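# Colour run in a mixed wash, and a deposit dispute over the machine

Posted in Renting > Appliances and laundry. Two things here, the stained clothes and the money, so please read both before replying. 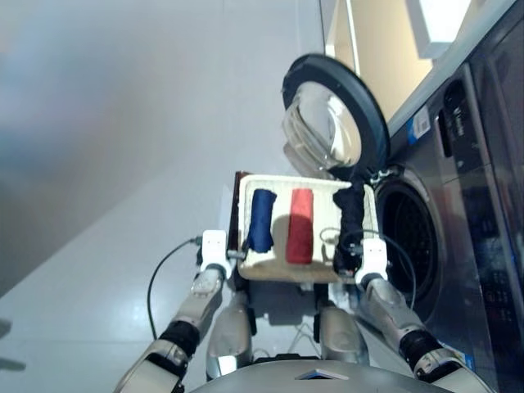 ## The problem

I rent a one-bedroom flat in Garkport, let through an agency called Grecu. The washing machine came with the flat. In May I washed a load at 40 that had a navy top, a red one, a black one and four white pillowcases in it. The pillowcases belong to the landlord and are on the inventory. They came out pink, with a greyish patch on two of them.

I washed them again straight away at 40 with ordinary powder. No change. I have not put them in the dryer.

When I reported it, the agency sent someone to look at the machine. He said the thermostat was reading high and that the water was going well over the temperature on the dial. He replaced the part. Grecu has now written to say they will take 154 from my deposit, made up of the call-out, the part and the pillowcases. My full deposit is 618.

I have two things to ask. Can the pillowcases be saved? And can they charge me for the thermostat when I did nothing to it except turn it on?

I have the inventory, the email from Grecu and the engineer's sheet, which says "thermostat faulty, replaced". It does not say why it was faulty.

Posted by **Bogdan Ene**

---

## Replies

**Dorin Radu**

I'll take the money first as it is the bigger part.

A thermostat going is normally wear and tear. If the machine was supplied with the flat, the usual position is that the landlord repairs it, unless you damaged it by misuse. It is for them to show misuse. The sheet you have says faulty and nothing else, and that helps you. Read your tenancy agreement for anything about appliances, as some say they are left "as seen" and the landlord won't repair them. Even then, I would ask them to point to the clause that lets them bill you for it.

The pillowcases are a separate matter. You put white cotton in with red and navy, so they will say the damage is yours. You could argue the machine overheated, and hotter water does make dye run more, but I would not build the whole case on it. What you can argue is the price. They can't charge you for new if the old ones had been in use for years. Look at the inventory and see whether it says new, good or used.

What I would do:

1. Write to Grecu by email. Don't ring.
2. Ask for the 154 to be split into call-out, part and pillowcases, with receipts for each.
3. Say you do not agree to the call-out or the part, and quote the line from the engineer's sheet.
4. Offer a fair sum for the pillowcases, or offer to replace them like for like.
5. If they won't move, tell them you want it to go to the deposit scheme. You don't pay for that, and the disputed amount is held until it is decided.

Keep the pillowcases whatever happens. I went through this in Drorska over an oven door, and the agency dropped it once I asked for the receipts. It took 6 weeks.

**tallow_lane**

You did well not to use the dryer. Get a colour run remover, the sort that comes in a sachet. The one I use is Doveo but they are all much the same. Check the label says it is fine for white cotton. Dissolve it in a bowl of the hottest water the care label allows, put the pillowcases in on their own, and leave them for as long as the packet says. Then a normal wash with nothing else in it. The pink will probably go. I'm less sure about the grey, that might be from the black top and black can be stubborn. You can do it twice.

Do not use chlorine bleach and the remover together, and rinse well if you have already used bleach.

For new dark things, wash them alone the first few times. Inside out, 30 is plenty.

**mr_pell**

Just buy four white pillowcases and put them on the bed. They cost next to nothing at the market and the inventory only says "white, cotton" on most of these lets. Don't know about the thermostat.

---

**Bogdan Ene** added later:

Thanks. The inventory says "4 pillowcases, white, used". I have emailed Grecu asking for the split and the receipts. Did the soak twice and the pink has gone from all four. One still has a grey mark near the hem, so I have offered to replace that one. No answer from them yet on the thermostat.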